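July, 14:20 - By Ruxandra Vlad

Home | News | Recycling | Jobs | Contact

Robot line stopped at Zirance after grip fault

Zirance has stopped one robot cell at its Paltach plant, where old workstations are taken apart for parts. According to the company, the gripper closed with too much force and damaged memory slots on 100 boards. No person was hurt.

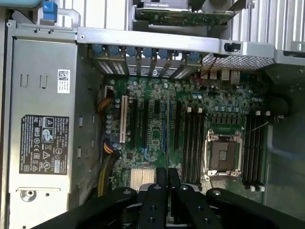 The gripper over a motherboard with an empty processor socket.

The fault was found during a routine check of 1065 boards. The supplier, Jadoon, suspects a wrong value in a software update and has sent back the older version - tests with it are still going on. 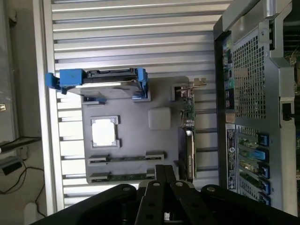 Gripper fingers near the memory slots of an opened workstation.

The other cells continue to work.

Related
Brindeck hires 545 for new depot
Jadoon opens repair school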